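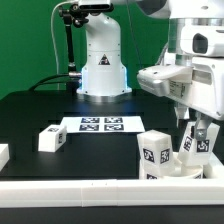 *Right arm on the blocks, left arm upright.*

## Remote control or hand-guiding for block-in-cup demos?

**Nesma Erraji**

I'm teaching an arm to put tagged white blocks into a round cup. I have 200 demos by remote control and my replays still jam the last block against its neighbours. My colleague says to grab the wrist and push it through by hand. My colleague also says this about the photocopier. Is he right? 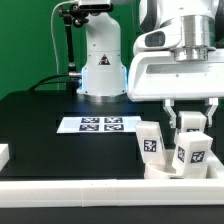
I'm on the Delari controller, if it matters, recording at 16 Hz. Lighting and backdrop stay the same all day.

**Darius Văduva**

Partly. Hand-guiding gives you a better feel for contact, so your insertions get gentler. It also puts your forearm in front of the wrist camera, and the policy will learn to wait for a forearm. I kept remote control and slowed the last few centimetres right down – boring, but my jams mostly went away.
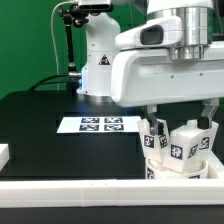

Photo: Nesma Erraji

Also throw out any demo where you fumbled and recovered by luck. I binned 187 of mine and didn't miss them.

**Aisyah Rondonuwu**

just get more data. we did 3,000

**Lenuța Dumitrescu**
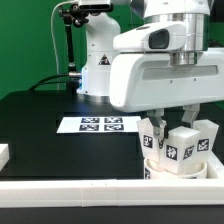
Before you collect another 3,000 of anything, look at your release order. A gripper needs room to open, and every block already in the cup takes some of that away. With the outer two leaning outward like yours, the middle one has a gap to go into, so I'd demonstrate it that way every time and never mix orders in one set. Open the fingers slowly. Mine used to fling them – very festive, no use as training data.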